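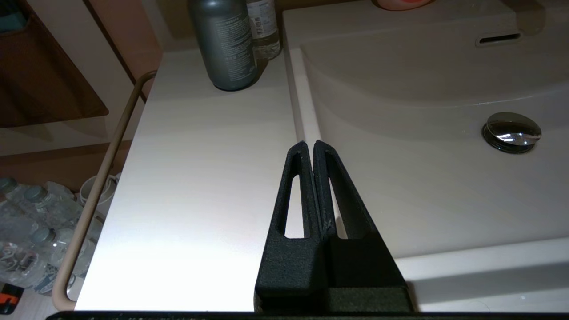 Support > Alarm panels > Nuvard FAQ

Search this site... Go

Nuvard wireless alarm panel – common questions

Which model do I have?
Look on the back plate. N200 or N259. The 259 has the cell backup, the 200 doesnt.

Will my old Wiriya door contacts work?
Wired ones yes, on the two screw terminals inside. Wireless ones no, different frequency.

How do I change the master code?
Menu, Users, Master, old code, new code twice. Four to six digits. Panel has to be disarmed first or you just get the long beep.

Forgot the master code. Now what?
Call us. Have the serial number and proof of purchase ready. We can't reset over email, please don't ask. 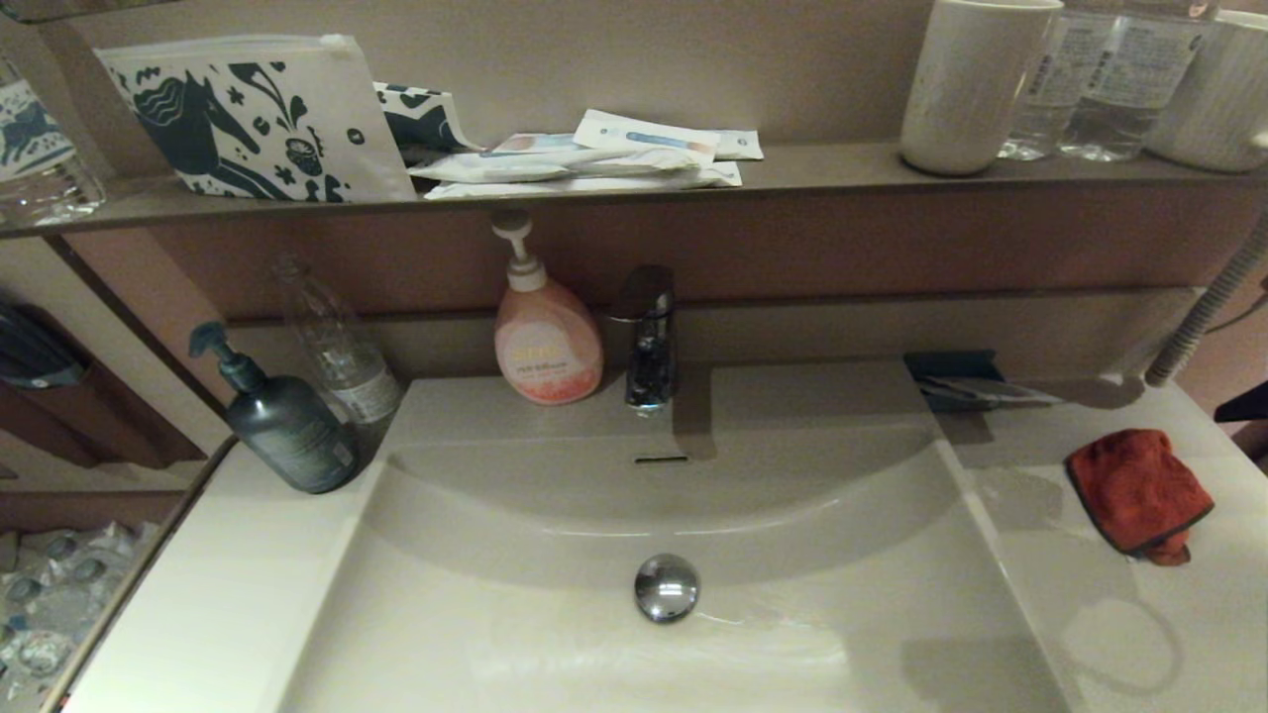 And no, pulling the battery won't clear it – codes are kept in memory.

Panel says LOW BATT but it's plugged in?
Backup battery is getting old. Three years or so is normal. Order part 632, slides in from the bottom. Leave it overnight before you test.

Can I turn off the entry delay?
Yes, per zone. Set it to 00. Front door should keep a delay or you'll set it off every time you walk in.

Motion sensor goes off with nobody home
Heat vents, sunny windows, pets, ballons from a party. Move it or drop the sensitivity one step. 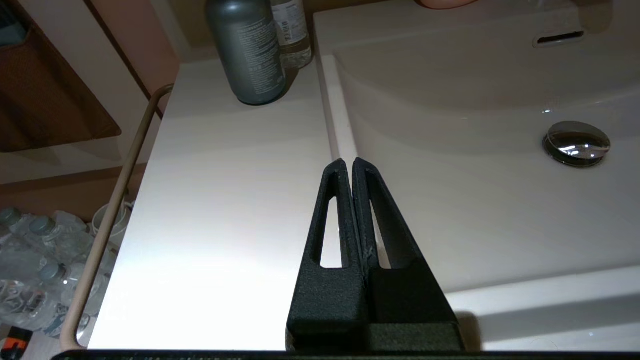 White vanity countertop

Do I need the siren box outside?
No. Panel has its own. Outdoor one is part 690, needs its own power.

Monthly fee?
None for the panel. Monitoring thru Clastmont is extra, ask Chelsea Fairclough for current rates.

Phone support closed 22nd April, back next day. Dealer questions – Ryan Whitlock.

© Dunness Security Supply | Contact us | Back to top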